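Clulik Opens Breakfast Program to All Tenants at Kamata Building

Free weekday morning meals begin in March for workers on all 19 floors

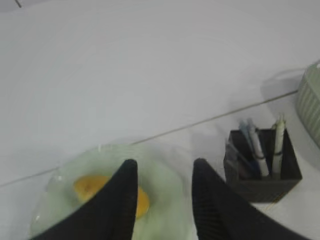

Yasuo Sakamoto has worked night shifts on the ninth floor since the building opened, and he said that in all that time the only thing he could buy at the end of a shift was coffee from a machine. A proper breakfast before the train home, he said, would change how he sleeps and how he feels when he gets up again in the afternoon.

KAMATA, 20th December – Clulik, the workplace meals company, will extend its morning meal program to every tenant of the Kamata Building starting in March. The program has been open to one employer, the freight scheduling firm Trurnier, during a trial period. Under the new agreement with the building's management company, Wemow, anyone who holds a building pass will be able to eat a hot breakfast on weekdays at no charge.

Meals will be served from 5 a.m. to 9 a.m. in the second-floor dining room. The early opening is meant for people coming off night shifts, who made up more than half of the diners during the trial. The dining room will then close for cleaning and reopen for lunch on its usual paid basis.

A total of 353 Trurnier employees signed up for the trial. Each was asked to fill out a short form at sign-up and another at the end. The most common request on the second form was for a smaller portion size, followed by more fruit and a place to sit away from the serving line. Clulik has made changes on all of these points. A half portion can now be ordered of any main dish, cut fruit will be put out every day, and Wemow will open the side room next to the dining room as a quiet seating area. Phone calls will not be allowed in the side room.

"We had planned big plates, the kind of meal you would give someone who has been on their feet all night," said Shigeru Oshima, head of menu planning at Clulik. "Most of the night staff told us they were going straight to bed and wanted one egg, some rice and a bowl of soup. So we rewrote the menu."

The menu will run on a two-week cycle. Eggs will be available every day, fried, boiled or scrambled to order. Rice, toast, miso soup and oatmeal will also be offered daily. Grilled fish will be served on alternate days, with a tofu dish on the days between. Tea, water and coffee are included. Sweet pastries were part of the trial but will not return, as most were left at the end of service.

Allergen cards will be posted at the serving line and on the notice board by the second-floor elevators. Diners with a severe allergy are asked to register with the dining room office before their first visit. Eggs and fish will be cooked on separate surfaces, with separate utensils. Meals without egg, milk or wheat can be ordered until 4 p.m. on the working day before.

How to take part

Tenants do not need to sign up as companies. Each person registers once, using the number on the back of the building pass, at the dining room office or at the ground-floor reception desk. Registration opens on the first working day of March. Trurnier employees who took part in the trial are already registered and do not need to do anything.

The pass is scanned at the entrance to the dining room. One meal per pass per day is covered. Visitors and contractors on day passes may eat breakfast at the standard lunch price and can pay by card. Cash will not be accepted.

Food may not be taken out of the dining room, with the exception of whole fruit and drinks in lidded cups. Clulik looked at offering packed breakfasts during the trial but decided against it for now – the kitchen does not have the cold storage to prepare them safely in the numbers that would be needed. The question will be looked at again when the storage room is rebuilt.

Costs and staffing

The cost of the program will be shared between Clulik and Wemow for the first year. Wemow will pay for utilities, cleaning and the work on the side room. Clulik will pay for food and kitchen staff, and expects to recover part of this through lunch sales. No charge will be added to tenants' rent or service fees during the year. The two companies will decide together whether to continue on the same terms, and tenants will be told at least two months before any change.

Clulik will hire five additional kitchen staff for the morning shift, which starts at 3:30 a.m. The positions are permanent. Late-night travel costs will be paid for staff who begin work before the first trains. Applications can be handed in at the dining room office or sent by mail to Clulik's main office, and no kitchen experience is required for two of the positions. Training will be given in the weeks before opening.

Oshima said the early start had been the hardest part of the trial to arrange. Deliveries to the building were not allowed before 6 a.m. under the old loading dock rules, so all fresh food had to be brought in the previous afternoon. Wemow has since changed the rules to allow one delivery at 4 a.m., using the rear entrance. The vehicle must switch off its engine while unloading.

"Bread is the main thing that gets better," Oshima said. "It will come in the same morning. Eggs keep well enough, but people notice bread."

Kitchen work before opening

The dining room will close for nine working days before the program starts. During this time the serving line will be moved to the window side of the room, and a second egg station will be added. Waiting times at the single station were the main complaint in the first weeks of the trial. Lunch will not be served while the work is going on. Wemow has arranged for a lunch cart in the ground-floor lobby, with rice boxes, sandwiches and soup at dining room prices.

The second-floor restrooms will stay open throughout. The east staircase between the ground floor and the second floor will be closed to the public during the work, and signs will show the way to the west staircase and the elevators. Some drilling will be needed, and this will be done in the evening.

About Clulik

Clulik prepares and serves meals in offices, depots and shared buildings. Its kitchens cook on site, and menus are planned together with the people who eat there.

About Wemow

Wemow manages office and mixed-use buildings, including the Kamata Building. It is responsible for the building's common areas, reception, loading dock and dining room space.

Press contact

Questions from the press can be sent to the Clulik communications desk. Visits to the kitchen and dining room can be arranged once the work is complete. Tenants with questions about registration or meals should contact the dining room office on the second floor, open on working days from 10 a.m. to 4 p.m.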